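The Week Our Wrist Tracking Lied to Us
Project report, robot learning from human demonstration, Team Asta
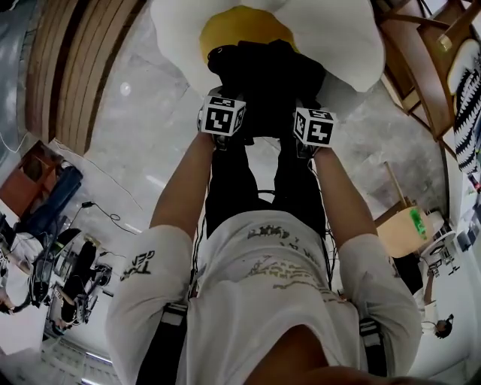 Our team had one job this term, which was to teach a two-armed robot to fold and pack soft things by copying people doing it. I was in charge of the recording side with Oriana Cáceres, and Nélida Valdebenito did the training and ran the robot. This part of the report is mostly about October, when we recorded a big pile of demonstrations, fed them to the robot and watched it punch a table. I'm writing it up in some detail because I think it's the most useful thing we learned, even if it cost us the nicer results section we were hoping for!

How the recording works, quickly: you wear a harness and a head camera, and you have a cube with printed square patterns on each wrist. The software finds the patterns in the video and works out where each wrist is and which way it's pointing. Each face of a cube has its own ID number, so if you turn your hand over and a different face comes into view, the software still knows which way up the cube is. At least that's the idea.

By the middle of October we had 417 demonstrations saved. Everybody on the team took turns, sitting on the floor or at a table, folding, stuffing, unrolling, whatever was on the task sheet. On the screen the playback looked great. Two little colored arrows followed your hands around and we all felt very clever.

Then came the first run on the robot. Nélida started the policy at low speed, the arms came forward nicely, the right one began to tuck the cloth under, and then the wrist whipped around and the whole arm drove down into the table. The force limit tripped and the arm stopped, but it left a dent in the tabletop and bent one gripper finger. She had her hand on the emergency stop and she told me later that the arm had already stopped itself by the time she pressed it. That bothered her a lot more than the dent did. It bothered me too, once I'd thought about how close I had been standing.

Our first guess was the controller. We spent two days on that and found nothing wrong (sorry to the Kasley arm, which we blamed for everything and which was doing exactly what it was told). Our second guess was too little data, and we nearly went off and recorded more of the same, which would have been awful.

What cracked it was Oriana plotting the raw wrist angles with all the smoothing turned off. The right wrist had jumps in it. For one or two video images the angle would flip by a huge amount and then flip back. She wrote a script to find every jump in the set and it came back with 2308 of them, nearly all on the right hand. Our smoothing filter had been turning each one into a quick fake twist, so the playback only looked a bit wobbly and we had put that down to people being wobbly.

So why the right hand? We had replaced the right cube early in October after someone sat on it, and I printed the new faces myself. I glued two of them on in swapped positions. I checked that all the patterns could be detected – they could – but I never checked that they were on the correct sides. Whenever the view changed from a good face to a swapped one, the software believed the wrist had turned when it hadn't. It was worst when the hands came together, since that's when people roll their wrists the most, and tucking is exactly where the robot went wild.

Fixing the cube took ten minutes. Fixing the data took a lot longer. We knew which two faces were swapped, so Oriana could correct the IDs and rerun the tracking on the old video, and most of the set came back clean. We threw out 77 demonstrations that still had jumps or where the cube was hidden too long.

What we changed after that:

Before each session, the wearer turns both wrists slowly through every side and somebody watches the live angles. Any jump and we stop.

The raw angles get saved and checked before smoothing. I would have said this was obvious, but we didn't do it.

The robot won't accept a wrist command that turns faster than a set limit. It pauses and waits for a person.

No one stands inside the taped area during a run, including me, including "just for a second to fix the cloth."

The second training run went much better. The arms still fumble the last tuck and they let go too early on thicker fabric, but there have been no more sudden twists. Nélida wants to try again with the speed limit a bit higher once the new gripper finger is on. I've been asked to label the cube faces with a marker first, and I've bought the marker.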